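Ticket 116: product page shows wrong size after update
Opened by: Mansa Sarpong
Assigned to: Josphat Mutiso
Status: waiting for customer

Mansa Sarpong wrote:
Hello, I sell home goods in a small shop on Vendard. Since the update in February, the size field on my pages changes by itself. I type 43 cm and save, and the page shows 5 cm. I already cleared the browser cache and tried on my sister's laptop. The result is the same.

Josphat Mutiso wrote:
Thank you for the clear report. Does it happen with all products, or only with the ones you imported from a file?

Mansa Sarpong wrote:
Only the imported ones. Products that I typed by hand keep the correct size. My file is far below the limit of 1,000 rows.

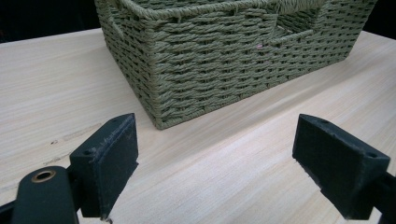 The import file has the size in column F, and I did not change the order of columns. I tested again this morning with one listing only, the green woven basket with the rounded corners. The title and color came correctly, but the size was again 5 cm. Please tell me if I should delete the listing or leave it for your check.

Josphat Mutiso wrote:
Please leave it. Can you attach the file as CSV?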